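4.2 Where the canisters ended up

I should say up front that I went into this part of the study thinking canisters would be boring. Everybody I know has a set on the counter, flour, sugar, coffee, tea, and the lids go on and that's the end of it. Then I started reading the diary entries from the Plikitby households and found that people had a lot to say about jars (a lot!), and most of it was about which one goes where when they all have the same shape.

In the first round, 347 of the people who wrote to us mentioned a matching set of some kind. We asked them one loose question, which was how they find the right jar when they're half awake, and we let them write as much as they liked. Color came up over and over. So did position, as in "the tea is always on the end," and so did the lid, though mostly from people who didn't like theirs. A plain knob is hard to hold with wet fingers, they told us, and a ring is easy to hook but flops over and clinks against the glaze. I have ring lids at home myself and I can confirm the clinking. 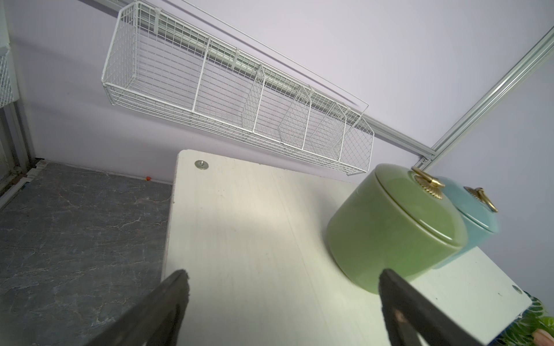

The table habit deserves its own paragraph. We had asked about shelves, and people kept answering about tables, so I went back and coded those entries separately. What they described was a kind of halfway stop: a jar comes down for baking, gets used, and then sits out for the rest of the afternoon with one or two others keeping it company. One woman in the Bhatia group called it "the parking lot," and the name stuck with us. In the follow-up, 324 people said they had a parking lot of their own, and plenty of them were a bit embarrassed about it. I don't think they should be. If you bake twice in one day, putting everything back in between is just extra lifting, and ceramic is heavy when it's full.

What did bother people was coming back to a shelf with gaps in it. Several wrote that they would slide the remaining jars over to close up the space, and then of course the one on the table had no home to go back to. This is how a set slowly shuffles itself out of order, and I suspect it explains most of the "who moved the sugar" complaints in the Stesent diaries.

Two tiers help with that, at least a little. With three places up and three places down, a gap is easy to spot, and people seem less tempted to close it (Figure 7). 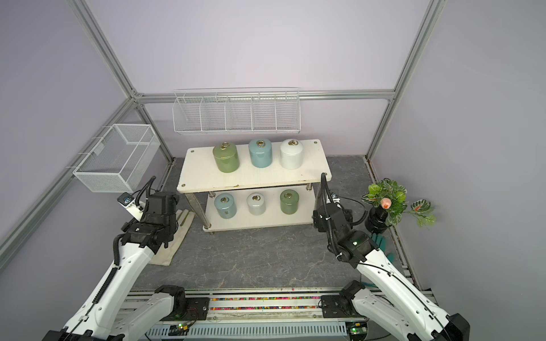

Figure 7. Six lidded canisters on a white two-tier shelf, three to a tier, with the wire rack above.

We also asked how people decide what goes on the lower tier, and here the answers split. Some put the heavy stuff low and never think about it again. Others go by how often they reach for a thing, so coffee gets the top even if it's the fullest jar they own. A smaller bunch, my favorites, arrange purely by color and then learn the contents by heart. They were very firm about it, too. One wrote that she would sooner relabel the flour than put two greens side by side.

Wall storage came up less than I expected. People liked having baskets and racks close to the canisters, but they used them for light things such as packets, scoops and clips, and they said the dividers mattered more than the size. I'll come back to dividers in Section 4.3, where the Witeser entries go into them at some length.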